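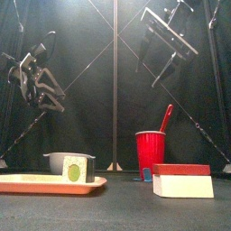

A shallow tray for the pot, a red cup for the utensil.

Sorting out a small kitchen bench

Posted 25 Apr 2024 by Damilola Bako

A tray is the cheapest storage you can add to a bench. Anything with a flat rim will do, as long as it's wide enough for your pot and one or two packets beside it. When the bench needs a wipe, you lift the tray instead of moving everything one at a time. Pale insides show crumbs and spills early, so a cream tray tends to get washed more often than a dark one.

Measure before you buy. My bench at Plolbridge is 46 cm deep and the first tray I brought home hung over the front. Measure the pot across its handles as well — side handles add more than you'd think.

Keep the pot at the back of the tray and shorter things in front. Square packets can stand upright with the printed face towards you. If you have to lift a packet out every time you want the pot, move it to the cupboard.

For spoons and spatulas, use a cup with straight ribs down the sides. It's easier to grip with damp hands. Plastic party cups are fine for a single light utensil, but a heavy ladle will tip one over. Put a few clean pebbles in the bottom, or switch to a jar. Handles go up, and anything you've just washed should be dried with a tea towel first or you'll get a puddle in the base.

Stack flat things with the widest at the bottom. Two high is plenty on a bench that gets used for cooking.

Small loose bits such as pegs, clips and lids end up at the foot of whatever is tallest. Give them a saucer, or clear them every night when you wipe down.

For stains on coloured plastic, mix bicarb soda with enough water to make a paste, leave it for ten minutes and rinse. Don't use a scourer on the inside of a tray. The scratches hold grease and the colour goes dull.

Next: lining drawers with leftover Ukholm shelf paper.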